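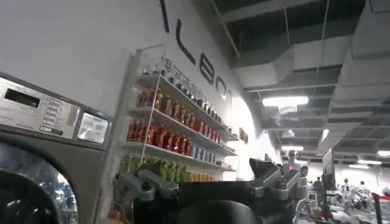
# 自助洗衣房动线与标识调查报告

课程:服务空间设计实务
小组:第2组
执笔:Arnel Pascual

## 1 调查目的

校外的 Cletport 自助洗衣房面向周边学生宿舍,高峰集中在晚上七点以后。本组调查其设备布置、编号标识和墙面陈列,评估首次到店者能否在无人指引下完成洗涤、转移、烘干三个步骤,并提出低成本的改进方案。

## 2 方法

调查于十一月进行,采用现场观察与问卷结合的方式。店方提供了当月订单记录,共1,723条,剔除测试单和退款单后用于时段分析。问卷发放203份,回收有效问卷200份。步行路径用卷尺实测,绘于1:50平面图。

## 3 现场情况

### 3.1 洗涤区

洗衣机为前开门式,不锈钢机身,控制面板呈倾斜布置。面板上印刷文字为浅色小字,字号偏小。问卷中有不少受访者表示,首次使用时需要弯腰靠近才能读清。

墙面设透明陈列架,共四层,瓶罐大体按颜色成排摆放,琥珀色与橙色、红色、绿色各占一段,另有蓝银色罐装品。陈列整齐,远处即可辨认,但按颜色归类与使用者按用途查找的习惯不一致。架前沿有一行深色小号汉字,对比度尚可,站在两米外阅读仍较吃力。

### 3.2 烘干区
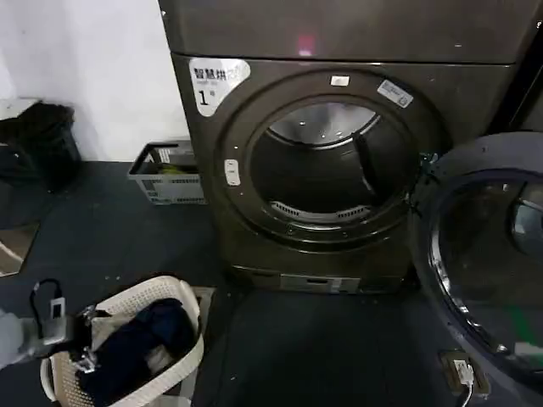 烘干设备采用上下叠放,节省占地,地面铺深色垫。1号机正面左上方贴有白色圆角标签,印“智慧烘”字样及编号,数字字号明显大于其余文字,识别效果优于洗涤区面板。旁边紧邻洗衣机,衣物转移距离短。两点问题需注意:

- 洗衣机门向外打开时伸入机前空间,相邻设备同时取放衣物会互相干扰;
- 滚筒开口下沿的滤网格栅为深色机身包围,使用者容易忽略清理。

## 4 分析

订单按小时统计后,晚间时段占全天一半以上。此时等待者多站在机前,与开启的机门争用同一段通道。本组用 Onyeka 排队模型做了两种方案的模拟:方案A维持现状,方案B在机前划出转移区,等待者移至陈列架一侧。方案B的通道冲突次数较少,但陈列架前会出现短时聚集。

模型未考虑推车和多人同行的情况,到达间隔按指数分布处理,与实际下课后的集中到达有偏差。

## 5 建议

1. 洗涤区增设与烘干区同样式的大号编号标签,全店编号规则统一。
2. 地面用耐磨胶带标出机门开启范围,材料拟选 Statimar 防滑胶带,需先确认与地垫的粘接强度。
3. 滤网位置加贴浅色提示标签,尺寸不超过下沿宽度。
4. 陈列架保留现有颜色分排,每层前沿补充用途说明。

## 6 待办

平面图中烘干区的标注比例有误,终稿前更正。订单记录由 Sallus 后台导出,时间字段为下单时间,与实际开机时间的差值还需向店方核实。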